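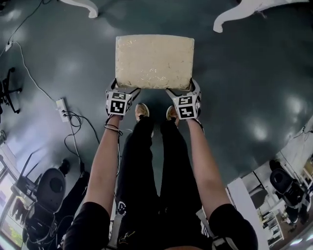
Attachment 1: beige foam block, floor side, with the power strip and cables at left.

Ticket 309
Subject: Juška vanity, mirror rattles and table moves on the floor
Site: Tancombe, ground floor, vanity area
Opened by: Mansa Aryee
Assigned to: Marthinus Cele
Status: Closed
Priority: Normal

Problem as reported

The mirror on the white vanity buzzes when someone walks on the upper level. It also buzzes if you shut the drawer with any force. The table slides a little when you lean on the top, and it has started to leave marks on the floor. It was fine until we moved it in March to make space for the shelving. Nothing was dropped during the move as far as I know. The footstool from the same set is fine.

Please also look at the cables on the floor at the desk side while you are down there. I don't want the router unplugged during working hours.

Mansa

Setup

Table: Juška vanity with oval mirror, one front drawer, curved legs. Bought through Omandale with the matching footstool.
Floor: smooth and glossy. The old felt pads slide on it very easily.
Position: in front of the white partition wall, open shelving to the left.

Log

9:10, Marthinus
Emptied the drawer and took everything off the top. Pushed down on each front corner in turn. The right front corner drops slightly and comes back. Left front is solid. Had Ilze walk the upper level from one end to the other while I stood at the table. Buzz is there, mostly when she is near the middle. It stops when I put a flat hand on the mirror frame.

9:25, Marthinus
Looked under the table with a flashlight. Felt pad on the right front leg is missing. The other pads are flattened and dirty. The two mirror brackets behind the top are both on, but the left one turns by hand.

9:40, Marthinus
Tightened both brackets with a hand screwdriver. Buzz from the drawer is gone. Buzz from upstairs is quieter but still there.

9:55, Ilze Rätsep
Checked if the back edge of the table touches the partition. It does, on one side only. Pulled the table forward until I could get a finger behind it the whole way. No buzz from upstairs with the table in that position. Pushed it back and the buzz came back. Repeated this twice with the same result.

10:20, Marthinus
So there are two faults. The loose bracket made the mirror rattle with the drawer, and the partition was passing the shaking from upstairs into the table. The missing pad is what lets it rock. We can't just leave it pulled forward because it creeps back every time somebody leans on it.

Asked Omandale for pads for this model. Reply below.

Reply from Omandale parts desk (Birutė Vasiliauskas)

Pads for the Juška legs are sold as a set only. They are felt, same as the ones you have. On a glossy floor I would put something with more grip under them. Dense foam or rubber sheet is fine if it is cut smaller than the foot, so it does not show. Please do not use stick-on hooks or tape on the painted parts, as the finish lifts when you pull them off. If the mirror still moves after the brackets are tight, loosen them, press the mirror down into the slot, and tighten again from the bottom up. Do not go past hand tight. The screw holes are in wood and they strip.

Birutė

Log, continued

11:05, Marthinus
Loosened the brackets and reseated the mirror as described. It went down a few millimeters, so it had never been all the way in.

11:30, Ilze
Tried a scrap of the black Zellow rubber sheet under the right front leg. Good grip, but it left a faint dark smear on the floor after a short time. Wiped off with a damp cloth. Not using that.

11:45, Marthinus
Going with foam. The beige block is firm enough that you can press a thumb into it and it comes back. Cut pads from one end, 30 mm across and 5 mm thick, with a sharp knife and a steel ruler. A dull knife tears it and the pad ends up thicker on one side. Sanded the edges lightly.

12:10, Marthinus
Pads under all the legs. Old felt removed and glue scraped off with a plastic card. Table no longer rocks. It takes a real push to move it.

12:20, Ilze
Cut a longer strip for the back edge, 70 mm wide, placed between the table and the partition at drawer height. It is held by pressure only, no glue. Walked the upper level again with shoes on, then with a loaded cart. No buzz either time.

Cables

Looked at the desk side as asked. The white power strip is lying on the open floor and the black cables out of it are tangled. The white cable runs across at a slant where people walk. Untangling everything would mean taking the router down, so that part is booked for after hours. For now the chair should stay clear of the cables. The power strip is not connected with the buzz. We switched off what we could on it and there was no change.

Layout for reference, so the table goes back to the same place if the floor is cleaned: vanity in front of the partition, open shelving with the flower vase and the low drawer cabinet to its left, railing of the upper level above.

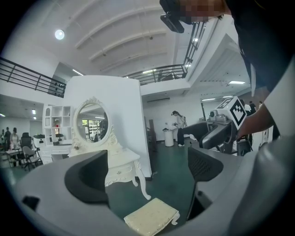

Open items

Order one pad set from Omandale as spares. Ojārs Krūmiņa has the account.
Move the power strip to the wall side after hours. Needs a longer lead.
Check the foam pads after 62 days. Foam packs down under weight, and the front legs will go first.
Keep what is left of the block on the parts shelf, labeled with this ticket number.

Closing note from Mansa Aryee

Tested it myself with people upstairs and it is quiet. Please open the cable work as its own ticket and close this one.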